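Notebook, storage bench, Tikville
2018-08-10
Entry 90, S. Nomura

Objects on the table today: the yellow ring, the clear stand, the clear pouch. Same square wooden table as in May, moved away from the wall so it can be reached from all sides. The rest of the Stomero box stays on the shelf until these are written up.

Stock numbers first. Ring is 1001. Stand is 3711. The pouch has no number yet and I have left the line blank in the register. Stetsiuk wants one number per loose item, even when the items are stored together, so the pouch will not share with the ring.

Started with ring and stand. The ring is padded and light for its size. Held it upright with its lower end just over the stand, to see how much height the pair would need on a shelf. The top of the ring comes up a long way. The middle shelf is too low for the two together, so either they go on the top shelf or the ring is stored flat and the stand goes beside it. I prefer the second.
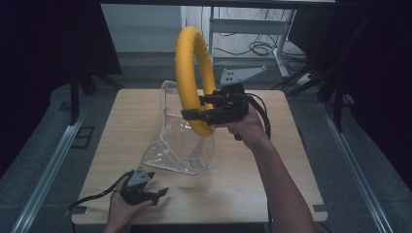
Ring 1001 held upright over stand 3711.

The stand is one curved clear sheet with a broad base. It has scuffs. I wrote "scuffed, usable" in the condition column and left it at that. Do not use the blue paper towels on it – soft cloth only. If Zoller still has the thin foam sleeves, one of those would do for storage. Asked for 2.

Pouch next. Clear glossy film, light gray fabric binding along the edge, rounded at the corner. The film is wrinkled and the binding is slightly puckered. I looked at the small dark specks toward one side and could not decide if they are dirt or marks in the film. Try a damp cloth before anything stronger. The creases may relax if it is left flat under a board overnight, so I will try that before ordering another.
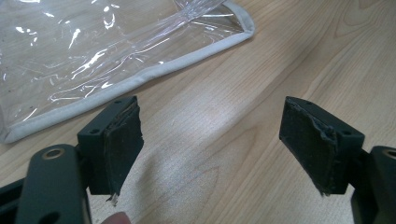
Pouch on the table, gray binding. Glare is from the overhead light.

Labels: the paper ones will not sit well on the film. A tie-on tag through the binding would mean a hole, and I don't want to make one. For now a loose card goes inside the pouch, number side out. The stand can take a small sticker under the base.

Last thing was the lettering. The register needs any raised or printed text copied out, so I went over the yellow surface. It is pebbled, with the letters raised in the same yellow, easy to miss in flat light. One word is clearly "together". Copied that into the text column in lower case and put the pouch back behind it.

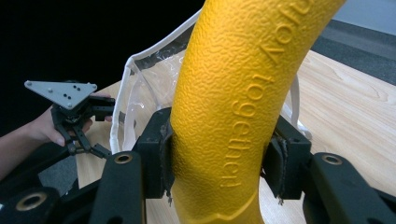 To do

Number for the pouch – ask Stetsiuk.
Board on the pouch overnight, check the creases.
Damp cloth on the specks.
Sleeves from Zoller.
Measure the top shelf before the Stomero box comes down.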